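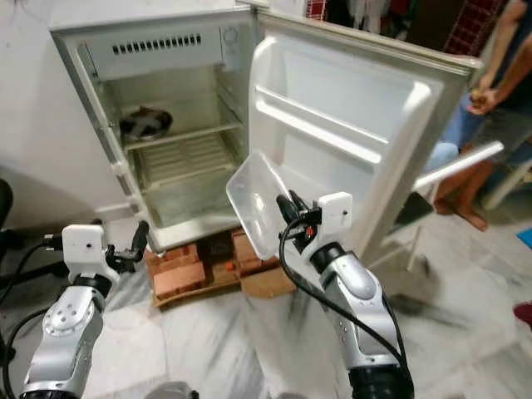 Maureen Tadgell

Hello everyone, and apologies in advance for the length of this one. I've been meaning to write since we got back from Nisance and the kettle's on, so you're getting the lot.

Several of you asked how we shut our shack up for the cold months, and whether it's worth the bother when most of us pop down again in August anyway. I think it is, even for a few weeks. The year we didn't, we opened the door to mould all the way up the bedroom wall and a family of mice in the good blankets (they'd been very comfortable, by the look of it!).

Water first. We turn the tank off at the outlet, then open every tap in the house and leave them open, and I go round afterwards with a towel under the laundry trough where it always dribbles. The pump comes inside. We lost a pump to a frost once and the replacement was $789, which still hurts a bit to type.

Then bedding and food. Anything soft goes into lidded tubs, and I take home everything a mouse could chew through, including the candles and the soap. Tins can stay. The gas gets turned off at the bottle and the power at the board, apart from the one circuit for the shed alarm. Whatever you do, wipe out the fridge and leave the door ajar, or you'll be smelling it until Christmas. 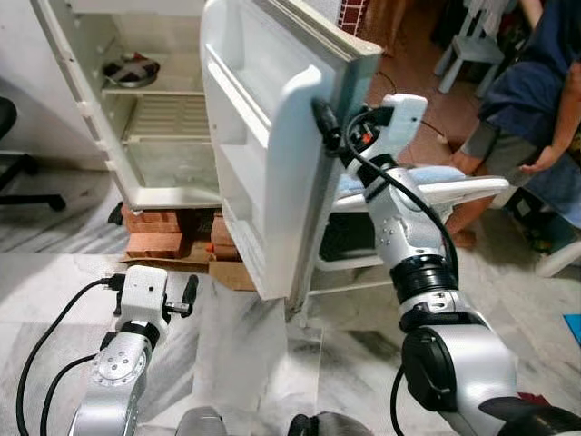
Another member wrote to the list in July 2019, and I've been carrying the message around in my head ever since:

> We have had the place at the Fendel end for 5 years and I'm still
> not sure about the windows. My late mother-in-law swore by leaving
> two of them open a crack all winter to let the damp out. My husband
> says that only lets the damp in, and the rain with it. We've tried
> it both ways and had musty cupboards both times. Does anybody have
> a method they'd stick to? I'd also love to know if those tubs of
> moisture crystals do anything, as I'm a bit tired of buying them.

Well, I'm on the mother-in-law's side, with conditions. A small gap on the side away from the weather has worked for us, as long as there's flyscreen behind it and the cupboards and inside doors are all left open too. I think musty cupboards come from being shut, whatever the windows are doing. Pull the mattresses up on their sides and bring the couch out from the wall. As for the crystals, ours fill up and then just sit there being full, so I only use them when we're away less than 3 weeks.

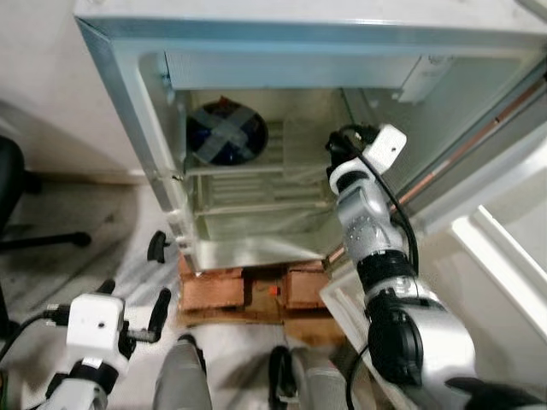 The other thing I'd say is to clear the gutters before you go, even if you did them at Easter. The she-oaks along Aebischer Road drop needles like nobody's business, and once the downpipe blocks the water finds its way under the eaves. Ours came through above the stove. It wasn't a big leak, but the colour of that ceiling has never been the same, and I look at it every time I stir something.

If anyone wants my list to stick on the back of the door, write to me off-list and I'll send it along. It's two pages and some of it only makes sense at our place. And could whoever borrowed the long ladder please leave it behind the hall at Ollaline when they're finished? We'd like it for our own gutters.

Warm wishes to all, and stay dry,
Maureen

Nisance Shack Owners' Mailing List | Contact the list owner | Copyright in messages remains with their authors | Back to top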